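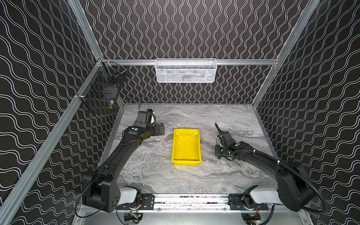 Wire baskets, trays and rails: your questions answered

I get the same handful of emails every week, so I've put the answers in one place. I run a small blog and workshop space in Trustdale, all to do with keeping a work area tidy by hanging things up on the walls. If yours isn't covered, drop me a line and I'll add it when I next have a cup of tea and a free half hour.

Why baskets and not drawers?
I had drawers for years and I filled them with rubbish. With wire mesh I can see roughly what I've got without opening anything, and the dust falls through. You do have to be a bit stricter with yourself, as a messy basket looks messy to everyone who walks in!

Will small bits fall out?
Depends on the mesh. Anything fatter than a pencil stays put in most of them. For washers, tiny screws and the like I drop an old jam jar lid or a margarine tub inside the basket first. Renato Soriano, who I shared a bench with for ages, used to line his with a bit of felt, and that works nicely too (it does collect fluff, mind you).

What do you hang them from?
Aluminium extrusion, the sort with a slot running down each side. You slide the nut along, put the hook or bracket where you fancy it and nip it up. I like it because I change my mind a lot. If you're only ever going to have one basket in one spot, two decent screws in the wall will do the job for far less money.

Can I hang one on a sloping rail?
You can, but it'll want to slide and tip. Use two fixings per basket, and tighten the lower one first. If it still sits at an angle, keep the heavier things at the low end and don't balance anything across the top that you'd be sorry to drop.

How much weight will a basket take?
Check the label on yours, please, they vary so much. The long one I use for tape, cloths and odds and ends has never given me trouble, but I wouldn't put a drill in it. If the front starts to bow, you've overdone it.

White or black?
Whichever you like the look of. White shows grease and black shows dust. I find dark tools easier to spot in a white one, and that was enough to settle it for me.

Do I need a tray on the table as well?
I'd say yes, just the one. Mine is the "in use" tray: everything for the job goes in it, and when I finish it all goes back up on the wall. The rule in my workshop is that the tray is empty at the end of the day. Go for a loud colour so you notice if you've left something in it. Sloped sides are handy too, as you can slide small things up with a finger and grab them.

Is a marbled worktop daft for a workbench?
A bit! It's lovely to wipe down and it hides little scuffs, but a small silver screw can vanish completely against grey veins. I keep a magnet on a string for that.

I've seen wavy line patterns on wall panels. Don't they make your eyes go funny?
Some people find them busy. White lines on black are quite strong, so I'd stick a sample up for a few days and see how you feel about it at six in the evening when you're tired. Plain panels are easier to match if you have to replace one.

Where do you buy yours?
Mostly second hand. The Nirnora shop on the corner had a clear-out in April and I came home with far too much. Maso do rails cut to length, and Ngui are good for hooks and brackets if you don't mind waiting.

How do I clean wire mesh?
Washing-up liquid, warm water, an old toothbrush. Shake it hard and dry it properly, especially in the corners where the wires cross, or you'll get rust spots.

How many people come to the workshops?
I cap it at 18. More than that and there's a queue for the hacksaw.

Can I bring my own basket along?
Please do, and bring whatever normally lives in it as well. We'll find it a spot on the practice rail and you can see how you get on with it.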